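About Satbridge Home Goods
Storage, kitchen and table goods for the whole house 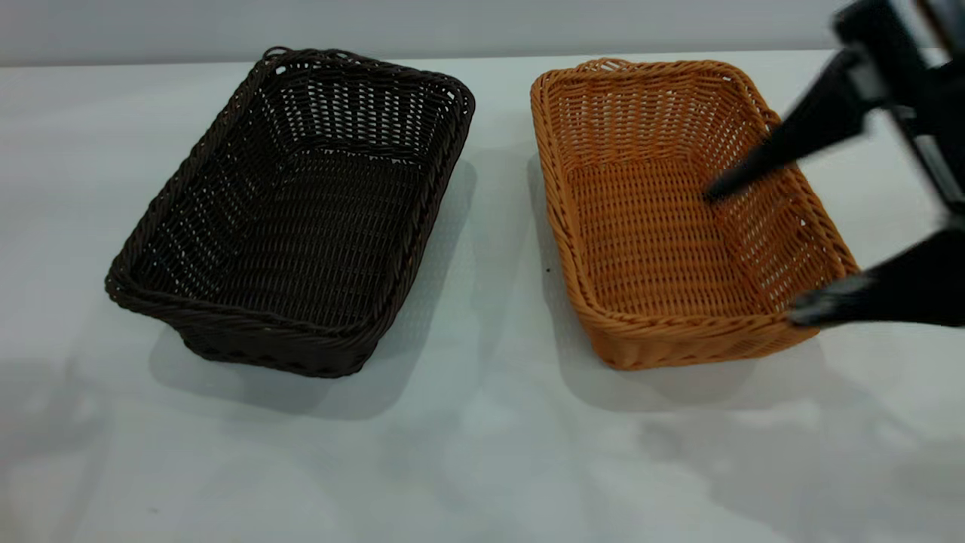 Who runs Satbridge?
The company is owned by two people, Roxana Bogdan and Zsolt Gulyás. They bought the business from its first owner in May, nine years ago, and both still work in the Cudismont store most days.

We sell household goods from one store and by mail order. The store is on Canpolat Street, in the old feed merchant's building next to the post office. Mail orders go out from the back of the same building.

Our range
We carry 451 products at present. Most are things people use every day: dish towels, storage jars, shelf liners, coat hooks, brooms, bed linen. We add new lines twice a year and drop the ones that come back too often. If an item has been dropped, we can usually tell you who makes it.

Our people
Seven of us work here. Thenmozhi Palaniappan does the buying and is the person to write to if you make something you would like us to stock. Su-chen Lu runs mail order and returns. Tímea Szilágyi manages the store floor and does the window. Zsolt keeps the accounts, and Roxana handles trade customers, mainly guest houses and small offices.

Fliden
We opened a second store in Fliden and closed it after 2 years when the lease went up. Customers there can still order by mail at the local delivery rate. Gift cards bought in Fliden are good in Cudismont and have no end date.

Returns
Unused goods can be returned within the period printed on your receipt. Bed linen must be in its wrapping. Please put the order slip in the box, or a note with your name and address.

Visiting
The store is open Monday through Saturday. Parking is behind the building, reached from the side lane. We will be closed on Sat 23 June for stocktaking, and mail orders placed that day will ship the following week.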